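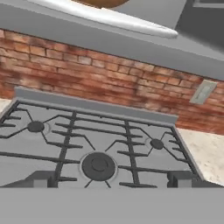

The Kudside cooktop in simulation, with the gripper at the bottom edge of the view.

Kudside is a home-built kitchen robot and the simulated kitchen that goes with it, developed in a shared workshop in Trurkberg. The name covers both the machine, a single arm with a two-part gripper on a light-grey body section, and the software model in which most of its movements are tried before they are attempted on the bench. It is best known among hobby builders for its cooktop exercises, in which the arm has to find its way about the burners and grates of a gas cooktop without knocking into anything.

Background

The project began one November as a modest attempt to get a second-hand arm moving again, and for a good while it had nothing to do with kitchens at all. The arm had come to the workshop in a crate with its wiring loom missing, and the first winter went almost entirely on making a new one, a job that everybody involved seems to remember with more fondness than it can have deserved at the time. The joints were driven by a control board called Frei, designed and soldered in the same workshop, and it was only when Frei was behaving itself that the talk turned to what the arm might usefully do.

A kitchen was chosen for the very homely reason that the workshop has one, a narrow galley beside the wood store, where a good deal of the planning was done over tea. Building a mock-up in timber was considered and dropped for want of floor space, and so the kitchen was modelled on a computer instead.

The simulated kitchen

The model is drawn by Fakier, a small program that renders the room and passes the view to the arm's control software. Its cooktop has a grey metal surface with a low backguard along the rear, and it sits between stretches of cream-coloured stone counter under a red brick wall. The burners differ in size, the central one being much the largest, and the dark grates over them are in separate sections with prongs and angled arms pointing in towards each burner.

All of this is rather more detail than the early versions had. In those, the grates were a single flat slab, and the gripper could be brought down on them quite happily at angles that would have jammed it on a real set of bars. Modelling the arms and prongs one by one took a long run of evenings, and brought the cooktop alone to 3452 surfaces, but it made the practice runs a good deal more honest. The brickwork was given less care, as the arm never has any business touching it, and the lower courses are noticeably softer than the rest.

The view is taken from the robot's own side, looking over the body section, so the two dark parts of the gripper come up into the picture from below. It may also be tilted, so that the line of the wall and the back of the cooktop run downhill. Newcomers tend to find this unsettling at first and then, after an hour or so, stop noticing it.

Construction

The arm is bolted to a bench of laminated beech and weighs, with its base plate, over 8 kilograms. Its gripper parts are printed in the workshop and are treated as things to be worn out and replaced, and there is generally a biscuit tin of spares on the shelf above. Frei sits in a ventilated box beneath the bench, where it can be reached without unbolting anything, an arrangement arrived at after the first box proved to be on the wrong side of the vice.

Open evening and later work

Kudside was shown to visitors on Saturday, March 4, 2023, when the model was run on a borrowed screen and anyone who fancied it could steer the arm with a hand controller. The log from that session holds 1411 separate movements, 307 of which ended in contact with a grate. These records were kept, and have since been used for checking each new version of the control software.

Work continues at an easy pace. A cupboard door and a sink have been drafted for Fakier, though the sink is waiting on a better way of handling the tap.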